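In defence of the upside-down glass

I had an argument in August with my brother-in-law about which way up a wine glass should live, and I've been winning it in my head ever since. So I'm going to win it here too, where he can't interrupt.

His position is that glasses go in the cupboard right way up, feet on the shelf, bowls in the air. He says the rim is the delicate bit and you shouldn't stand a glass on it. He says they pick up a musty cupboard taste if you store them upside down. He also says all this while standing in my kitchen, drinking out of one of my glasses, which had come off my shelf with its foot in the air about two minutes earlier and tasted of nothing but shiraz.

I live on a main road. Dust gets into everything, including the cupboard with the dodgy hinge, and a glass with its mouth open to the ceiling is basically a little dish for collecting it. I got sick of rinsing glasses before people came over, then drying them, then finding the tea towel had left fluff all over them (my own fault for buying the cheap pack, yes). So I flipped the lot, and that was the end of the rinsing.

The other thing I like is the view. When the feet are up, the foot is what you look at, and I'd never really given it a thought before. It's a good bit of glass! It has a thick rounded rim that takes the light far better than the bowl does, and a shallow dip running in to the little knob where the stem joins on. 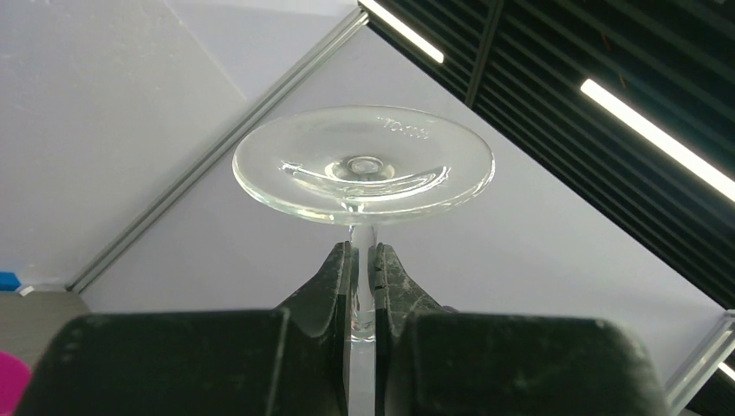
Some of them even have lettering moulded into the glass, so faint you have to tip it about under the range hood to catch it. I had a set for years without noticing there was anything written on it. My friend Faraji Mohamedi reckons I need to get out more, and he's probably right, but he went home and checked all of his.

Then there's the stem, which is where you should be picking the thing up anyway. Right way up in a crowded cupboard, I always grab the bowl, and there go my fingerprints, right where somebody's going to be looking at their wine. Upside down, the stem is sitting there above all the bowls with plenty of room to get hold of it. You pinch it, lift, turn it over and you're done. I've broken far fewer this way, although I did take out two on the tap last winter and I'm not blaming the shelf for that.

I'll give my brother-in-law the rim. If you've got very fine crystal and a hard shelf, be careful, or put down one of those rubbery mats. Mine came from Gollow, it's an ugly grey colour and it does the job. And let the glasses dry completely first, or you'll trap the damp underneath and he'll be right about the musty smell, and then you'll have to hear about it at Christmas.

He has six lovely glasses at his place, all standing to attention, right way up, in a cabinet with a light in it. I wiped my finger around the inside of one while he was out at the barbecue. I've kept that to myself until now.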